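Print this page
E-mail this to a friend

Small Things Box: What Goes In and How to Fold It

February 15, 2018

The small things box went from Stirnuvville to the Sastville hall in January, and the sorting table went with it. We had a lot of odds and ends left over from the coat drive, and most of it had been sitting in bags since the holidays. The table is the long one with the checked cloth. Please leave the cloth on when you finish. The table top scratches and the cloth is easier to wash than the table is to refinish.

The first job is to take out anything made of cloth and fold it. Cleaning cloths, napkins and handkerchiefs all get the same treatment: fold in half the long way, then roll or fold again until it will stand up by itself. It doesn't have to look like a store display. A corner sticking out is fine.

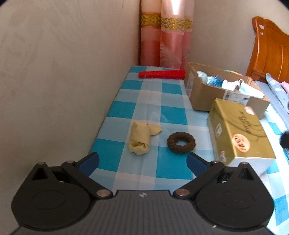

Inmaculada Requena

Hair ties go next to the folded cloths and get packed with them. We want the thick fabric kind. Thin elastics with a metal clasp snag on everything, and the families at Provby have asked us not to send more of them. If you have a bag of the thin ones at home, Melur Yusof will take them for her craft table.

A question came up at the last session about cloths with worn or ragged edges. Keep them if they are clean and have no holes you could put a finger through. They get used for dusting and for wiping down shelves. Anything worse goes in the rag bag under the coat hooks. The rag bag was full at the end of January, and Florencio Sotomayor has taken it to the Balogh building and brought back an empty one.

Face masks are the other item we get plenty of. The disposable ones should be unused. Fold each one over on itself with the ear loops left outside so that people can find them without pulling the whole thing open.
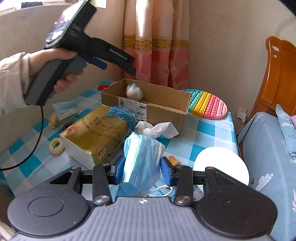

Pack the masks last, on top of the cloths, where they won't get crushed. Any cardboard box will do for this. We reuse shipping boxes, and a rough edge doesn't matter, but cross out the old label with a marker before the box leaves the hall. In January 2 boxes were nearly sent back to the address on the old label.

Loose wooden pieces from games and toys keep turning up in the bags. Put them in the coffee can by the door. Amparo Manzano is trying to match them to the sets in the closet and has completed 3 so far.

Rodrigo Palacios has the key to the hall for the rest of the month. Call him before you drive over with a donation.

Print this page
E-mail this to a friend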